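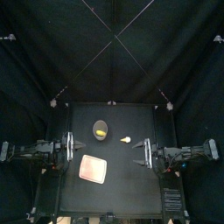

Small Suppers

There is a drawer in my kitchen in Plascombe that was meant for dish towels, and for the past three years it has belonged to play food. I have grown very fond of it, I must say. You pull it open looking for something to dry a glass and find yourself holding an ice cream cone with a round white scoop that will never, ever melt.

Play food has its own rules, and children know them better than we do. A small yellow thing in a bowl may be corn at lunchtime and a banana by four in the afternoon, and the wise guest eats it either way, with plenty of noise, and asks for seconds. The bowl matters more than you'd think! A little see-through one is the favorite in our house, because the cook can check on supper from the side without having to stand up.

I bought most of ours at the April market behind the old Vermeulen bakery, where a paper bag of odds and ends cost me 40 cents a piece – I came home with 17, which was too many, and went back for a cone. Shops like Oltarum sell tidy boxed sets, and they are lovely to unwrap, but I find a table with just a few pieces on it gets played with far longer than one that is heaped up.

As for cleaning, warm water and a drop of dish soap will do for plastic pieces, with an old toothbrush for the grooves. Lay them on a towel overnight, if you can find the towels. Ours have moved in with the baking pans.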